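Laltunness food co-op vote: petition update

The petition asking the Laltunness co-op to stop stocking goods from contested territories closed with 407 signatures. The bylaws call for 400, so the question goes on the December ballot. Of the names turned in, 82 came from people who are not members and were not counted. 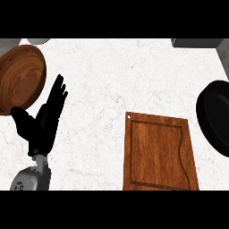 The ballot covers food only. A second motion would have added housewares, down to things like a wooden bowl or a cutting board, and it was withdrawn. Statements for and against are due at the Prukatico office by 28 September 2020.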